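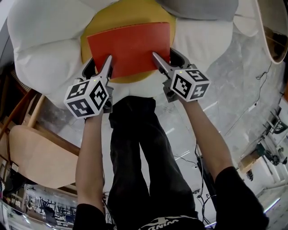 WEARABLES

Home | News | Phones | Wearables | Apps | Newsletter

Last updated: November 21, 2018

Mockus puts offline maps on the Stallness band, and the battery holds up

We've been waiting for this one since September, when Mockus first let slip that its little fitness band would be getting maps you can use without a phone nearby. The update is finally rolling out, and after wearing it on trail runs, grocery trips and one very long walk to a train station, we're happy to say it's a great one!

The band is called the Stallness, and if you bought one at launch you already know what it does well. It's light, the strap doesn't pinch, and the screen stays readable in full sun. What it couldn't do was tell you where you were once your phone was out of range. You got a distance, a pace and a wobbly line that only turned into a map when you got home and synced. Now you pick a region in the phone app, send it over to the band before you leave, and the streets and footpaths are right there on your wrist.

Each region can be up to 400 square miles, and the band holds 3 of them at a time. That was plenty for us (one for home, one for the in-laws, one left open for trips). Sending a full region over takes around 14 minutes with the band on its charger, so do it the night before and not while your friends are standing in the driveway with their shoes on.

The maps come from Nodberg, a small outfit whose hiking app a lot of you have written to us about over the years. They've done a lovely job with the tiny screen. Trails are thick and bright, side streets fade back until you get close, and water fountains show up as small blue dots! We found two we'd been jogging past for ages. Zooming is done with a double tap, and it does take a day or so before your finger stops opening the music controls by mistake.

Battery life was our big worry. The Stallness has a 440 mAh cell, pretty generous for a band this slim, and we still got through a whole weekend of walks with the map showing. Leave it on for every step of a workday and you'll want to charge at bedtime.

A few things are still missing. There's no turn-by-turn, only a line to follow, and you can't search for an address on the band itself. Ferries aren't marked at all. Routes made in Bratovex do carry over though, including the notes you pin along the way, and that made our Saturday-style loops so much easier to plan.

The update is free for everyone who owns a Stallness. Open the Mockus app, go to Device, then Software, and pull down to refresh if nothing shows up. It's going out in batches, so give it a few days, and write in and tell us which region you loaded first!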